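Fodeck: two-arm handover episodes, with a re-timing method for slow demonstrations
README, updated Wednesday, August 5, 2020

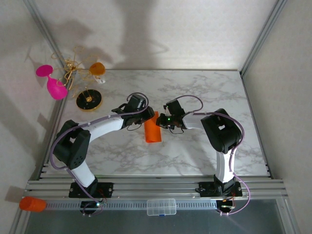

Danica Ondrejka wrote back after the first release that the pauses in the demonstrations were the most useful part of the set, and asked us to please stop trimming them. We have stopped trimming them! The rest of this file explains what we do with them now.

What the method does

People driving two arms at once go slowly, and they go slowly unevenly. One hand waits while the other one catches up, and a policy trained on the raw recordings learns to wait too, often in the wrong place. Our re-timing step looks at both arms together and finds the stretches where neither gripper is getting closer to the piece or to its partner. Those stretches are squeezed, but never removed. Everything near a grasp or a release keeps its original speed.

The part we're most excited about is that the step needs no labels. It reads joint positions and gripper opening, and that's all (an early version used the camera too, and did worse on every split we tried).

What's in the set

2,008 episodes, each one a full attempt from rest pose to rest pose
Joint positions and gripper opening for both arms
One fixed camera stream per episode
Original timestamps and re-timed timestamps, side by side
A success flag, set by the operator right after the attempt

Failed attempts are included. Please keep them in if you can – the re-timing step behaves differently on them, and we'd love to know why.

Results so far

We trained the same policy on the raw and the re-timed recordings and ran each one for 400 trials on the table. The raw policy finished the handover in 121 of them before the time limit. The re-timed policy did better with every one of the 5 random seeds, and the gain was largest when the piece started at an angle to the rail. Per-seed numbers are in the results folder. Áine Ó Riain reran the evaluation from a clean checkout and got the same ordering, which made for a very happy afternoon.

Known problems

The two arms' clocks drift apart in long episodes. We correct for this, but the correction is linear and the drift isn't always. If your gripper events look a hair early on the right arm, that's probably the cause.

The operator's success flag is generous. A piece that changed grippers and was then dropped may still be marked as a success. Ourania Konstantinidis is going through these by hand, and a corrected flag file should be out in November.

Lighting is nearly constant across the set, so don't expect a camera policy trained on it to travel well.

Using it

Read the original timestamps first, plot a few episodes, and only then switch to the re-timed ones. It's a fun comparison, and bugs in a loader show up quickly that way. Questions and odd episodes go to Thodoris Sarantis through the issue tracker. Include the episode number and which set of timestamps you loaded.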